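## 4. Cleaning the Grindeo burr grinder

Clean the outside after each use and the burrs every 300 cycles. Use a dry cloth only.

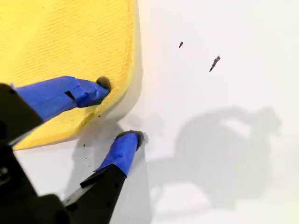
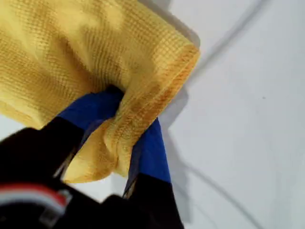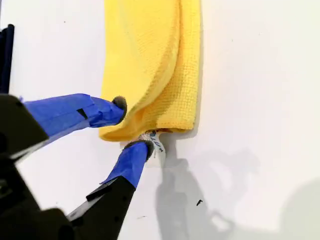 *Fig. 4-1. Yellow textured material.*

1. Turn the dial to 0 and unplug the power cord.
2. Lift off the hopper. Empty any beans that remain.
3. Turn the upper burr counterclockwise and pull it straight up.
4. Brush both burrs and the chute. Do not rinse them.
5. Wipe the collar and the housing - include the seam under the dial.
6. Refit the burr and the hopper. Run the grinder empty for seven seconds.

**CAUTION:** Burr edges are sharp. Hold the upper burr by its tabs.

**Note:** If the dial sticks after cleaning, remove the burr and brush the thread again. Replacement burrs are listed under part no. 179 in the Vunumon parts list.

Wash cloths without fabric softener. Residue left on the collar can make the hopper slip.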